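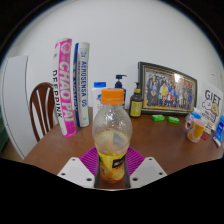
# Bottle grasping for our club project: grip low or grip high?

**m_charpentier**
Hello all. Our student club works on the task "pick the bottle, put it on the mat". We record the demonstrations by hand with the two-finger gripper, and later the arm must learn from them. We have 26 good recordings so far. My question is about the height of the grip. I always take the bottle low, near the label. Margaux prefers the middle. Who is right?

**margaux.p**
I did not say middle, I said above the label! With a low grip the fingers hide the label, and the bottle is clear plastic, so the model has only the orange cap to look at.

**OttoT**
The cap is enough, in my opinion. At Tirketti we trained with a low grip and it failed 7 times in 10, but our problem was the calibration — the label had nothing to do with it. Do you change the level of the drink between recordings?

**m_charpentier**
Yes, the level and also the things on the table. One more from the set:
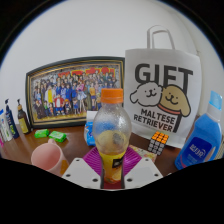

*Fuller bottle, same mat, tote bag and cube at the back.*

**OttoT**
Good, keep doing this. Still I would grip low when it is full.

**karabo_m**
I disagree with Ottó. Low is fine for lifting, but if you must pour later, you will have to record everything again. We did 3,891 demonstrations for Stovley and half of them were useless for the second task. Decide about the pouring first.

**margaux.p**
Pouring is planned for March. Mathis, please read the plan :)

**m_charpentier**
OK, I read it. I will record 10 with the higher grip tonight and we compare.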